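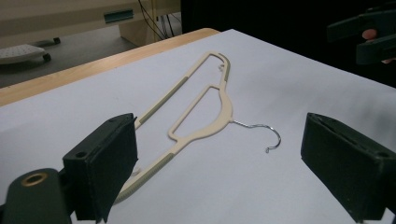 What kinds of hangers do you accept?
Plastic, wood, and padded hangers, and metal ones if the wire is thick enough to hold a winter coat without bending. Thin wire hangers from the dry cleaner go back to the dry cleaner. Most shops in Studley will take them at the counter.

Does a plastic hanger need to have a plastic hook?
No. Plenty of plastic hangers have a metal hook set into the body, and we take both types. Check that the hook is still seated firmly. If it pulls out when you tug on it, put the hanger in the repair box by the door.

Do grip strips matter?
They help with wide necklines, silk, and anything with thin straps. We sort hangers with grips separately and they tend to go first. If one strip has peeled off but the others are fine, we still want it.

How do I clean a hanger with rubbery grips?
Use warm water and a drop of dish soap on a cloth. Wipe along the grip, rinse the cloth, wipe again, and lay the hanger flat on a towel overnight. Don't use rubbing alcohol or furniture polish. Both can leave the grip tacky, and it will mark a light shirt. Ribbed grips hold lint, so go over those with an old toothbrush.

Can hangers go in the dishwasher?
We don't recommend it. Some come out warped, and glued grips come loose.

How many can I bring at one time?
Up to 20 without calling. If you have more than that, write to Esperanza Bellamy at the front desk first so we can clear a rack. Store closures are welcome, but the limit for one drop-off is 200.

How should I pack them?
Face all the hooks the same way, stack the hangers, and tie them at the neck with string or a strip of cloth. Please don't use tape, which leaves glue on the plastic. Boxes are fine if the lid closes over the hooks.

Can I take hangers without bringing any?
You can. The racks are open to anyone during regular hours, which are 10 a.m. to 4 p.m. We close for the whole of August.

Do you charge for them?
Loose hangers are free. Matched sets of 20 are sold to pay the rent on the storage unit, and the price is on the tag.

What is a Nendident set?
Nendident is the name we use for matched sets: same color, same width, same hook. They are put together by Iestyn Gough from what comes in, so we can't promise a particular color. Cream and beige sets are usually the quickest to fill. Ask to be put on the list if you want black.

What width should I choose?
For most adult shirts, 16 or 17 inches. The ends of the hanger should stop just short of the shoulder seam. If they poke past it you will get bumps in knitwear. Children's hangers are on the low rack, sorted by width.

My sweaters stretch on hangers. What can I do?
Fold them. If you have no shelf space, fold the sweater in half lengthwise, lay the hanger over the armpit, and fold the sleeves and body over the bar. This needs a hanger with a bottom bar.

How many hangers came through last year?
1,765, not counting the ones we sent out for recycling. Of those, 420 needed a new hook or a new grip.

Can you fix a hanger I want to keep?
Leave it with a label showing your name and phone number. Hook replacement takes a week or two. We can't repair a crack in the body of a plastic hanger. The glue holds for a while and then gives out under a coat.

What happens to broken ones?
Metal hooks are pulled and saved for repairs. Wood goes to the Muller workshop for kindling and small craft parts. Broken plastic is collected in the gray bin and picked up when the bin is full.

Where do I drop off?
At the side entrance of the Þrastardóttir building, under the awning. Ring the bell and wait. Please don't leave bags outside after closing.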